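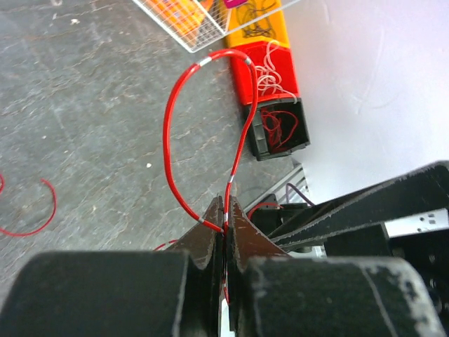
How should short lengths of hookup wire be stored between jobs?
In open loops, one length per loop, with the bend kept wide and the ends left free. Tight coils leave a set in the conductor that has to be worked out by hand before the wire will lie flat in a duct.

Wire sorting, Gindham workshop
Posted Apr 2, 2018

The gallery covers the red insulated wire from the offcut stock at Gindham. The stock was last sorted in November, when 122 lengths were kept and the remainder went to scrap. The picture at the top of the page shows one length held as a tall loop over the concrete floor, with light marker bands spaced along it. More red wire lies on the floor to the left.

Notes on the stock

Lengths under 200 mm are not kept. They are too short for the Fondetti panels and take up bin space.

Bands go on before the wire is bent. A band pushed along a finished bend tends to bunch the insulation – it can also slip later and give a false reading.

The inside radius of a stored loop should be at least 30 mm. Larger is better where the hook allows it.

Loops are hung by color, then by length. Ten to a hook is the limit; with more than that, the lower ones pull out of shape.

Wire that has been on the floor is wiped with a dry cloth before hanging. Grit left on the insulation scratches the next length it rubs against.

Wire returned from the Fodorholm site is kept on a separate hook until the ends have been checked. Nicked ends are cut back by some 10 mm and stripped again.

Panel drawings for the Hầu job use the same band spacing, measured from the stripped end. Older drawings measure from the cut end of the insulation – check the revision box before marking.

Black and blue stock will be added to the gallery after the next sort.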